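Ticket 498 – Wi-Fi drops out in back half of building
Status: Open (reopened once)
Category: Network / wireless
Site: Loltside unit
Opened: 4/18/21

Reported problem

Laptops and handheld scanners in the back half of the unit lose the network for up to 3 minutes, then come back without anyone touching them. Front office is fine. Wired machines are fine. The router is an Enidano, installed by Pinodstead when we moved in, and the access point in the back is the same brand.

The first thing I was told was to restart the router. I have restarted the router. I would like it on record that I restarted it before opening this ticket, and again while on hold.

Entry 1

Pinodstead phone support says the likely cause is "interference from nearby equipment." I asked which equipment. They said it could be anything, a microwave for instance. The microwave is in the front office, where the Wi-Fi works. I ran it with a mug of water in it and a ping going from a laptop in the back. No dropped replies. I'm not convinced by interference as an answer, mainly because it fits every problem ever reported.

Entry 2

Left a ping running overnight from the same laptop to the router. Heaters off, lights off, no one in. It still dropped, with the same pattern as during the day. So whatever does this doesn't need people or a busy network.

Moved the ping to a wired desktop next to the access point. Clean all night. That tells me the line and the router are holding up and the trouble is between the access point and whatever is talking to it.
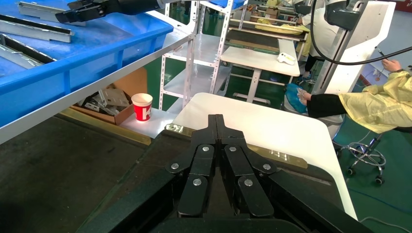

Could the laptops just be too far from the access point?
Distance doesn't explain it, as the laptop on the nearest desk shows full signal right up to the moment it drops and full signal again when it comes back.

Entry 3

Pinodstead asked for a log from the access point. The log page holds 196 lines and then writes over itself, so by the time I had found the page the interesting part was gone. Caught it on the second try. Just before each drop there's a line saying "channel change requested," and after it every wireless device gets kicked and has to join again.

I sent this in. The reply said channel changes are normal and take less than a second. Maybe they do on paper. On our scanners they take long enough for people to walk to the front and ask me what's going on.

Entry 4

Support recommended a firmware update. The release notes say "improves stability," which could mean anything. I saved the settings to a file first and took photos of the settings pages too, having been burned before by a backup that wouldn't load.

Update went on without an error. Drops continued the same afternoon. The update also put the network name back to the factory one, so I spent the next hour joining scanners again. The settings file did load in the end – on the second attempt, using a different browser.

Ticket was marked "Resolved – firmware updated" without anyone asking me. Reopened.

Entry 5

Turned off automatic channel selection and fixed the access point on channel 11. There's a warning on the page that says this may reduce performance. I measured before and after with the same laptop on the same desk and got the same speed, give or take nothing I'd care about.

No drops since the change, which so far is one working day. I'm not calling that fixed. It went a full day without a drop once before, in the first week, and then did it again all morning.
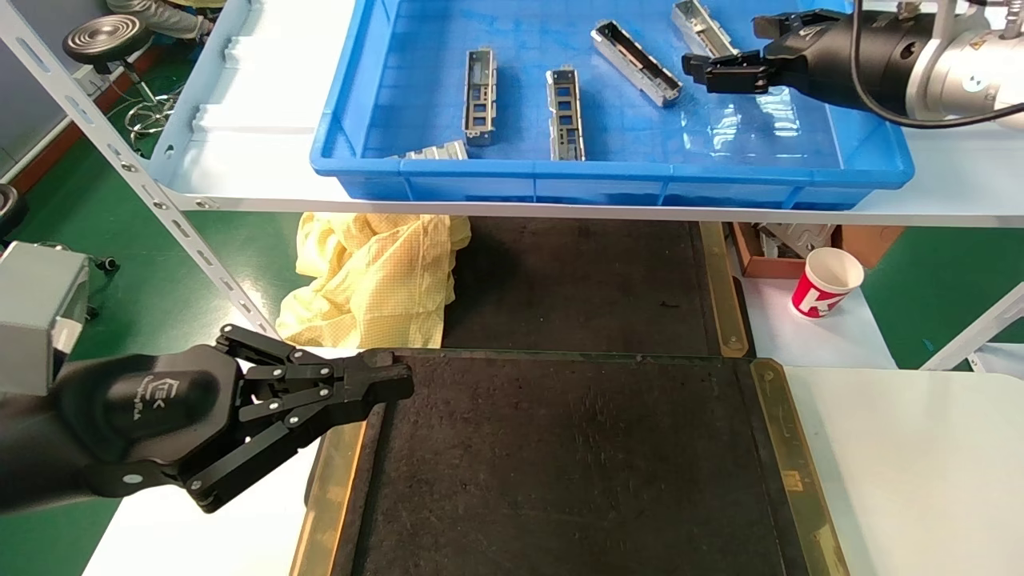
Parts tray on the shelf, Loltside.

Entry 6

Second day on the fixed channel. One drop on one scanner, none on the laptops. The log has no channel change line for it, so I think this is something separate. That scanner had a low battery and has now been swapped for the spare.

Pinodstead has offered a Yeh mesh kit as a "permanent solution" for 99 dollars a unit. I asked what it would do about channel changes and was told it handles them automatically. Automatic handling is what I just switched off. Declined for now.

Still to do

Leave the channel fixed and keep the overnight ping going.
Get a straight answer on why the access point wanted to change channel in the first place.
Find out whether the next firmware turns automatic selection back on by itself. Support says it "shouldn't." They mentioned a release in September.

Please do not close this ticket without a reply from me.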